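Two-arm hanging task: right arm drifts at the last hook of the row

Posted in: Student and Club Projects
Asked by Todorova, 22 April 2018

Our uni club is building an entry for the Relero student challenge. The task is to hang small items on a row of four hooks using a two-arm robot. We stuck the hooks to a green board on clear adhesive pads and stood the board upright against the wall. The controller runs Doltidus, and the targets come from the head camera.

The first three hooks are reliable. At the fourth, on the right end, the gripper arrives low and to one side, and the item catches on the hook instead of going over it. We have recalibrated the camera twice and the error came back both times. The target is computed once, at a distance of 600 mm from the board, and the arm then moves in open loop.
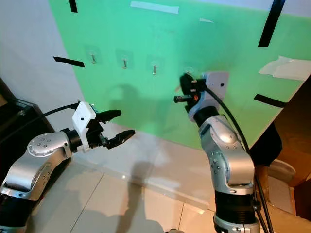

Right gripper at the fourth hook, left gripper open.

The left arm is idle during this part of the run. Joint speed is already down to 38 per cent of maximum and going slower makes no difference. Is this a calibration fault, or should we be looking at the board?

Rurkero
Look at the board first. It sits at an angle to the robot, so depth changes along the row. If your code takes one depth value for the whole board, the error will grow as you move away from the point where that value was sampled. Fit a plane to the board and calculate each hook position from it.

Second, check your lighting. There is a large shadow across the green just below the hooks. The hooks are small and silvery, and a detector that works on brightness can lock on to the shadow edge. Log the detected centre for 2,000 frames with the arms parked, then repeat with the right arm raised. If the centre moves between the two sets, you have your answer and calibration is not the cause.

Third, the gripper covers most of the fourth hook on approach. Any correction has to be made before that point. Store the target while the hook is in clear view and do not update it after that.

gantry_steve
Had the same thing last August. Try bigger hooks.

mallee_bot
Bigger hooks won't help if the rules fix the size, so read those first. I agree with the plane fit. I would also get rid of the odd bits of black and white tape, or replace them with proper printed markers at the corners. Stray strips give the detector extra edges and tell it nothing about position.

Also check that the adhesive pads are not creeping under load. Ours moved 2 mm over an afternoon of failed attempts. Pencil a line around each pad and compare at the end of the session.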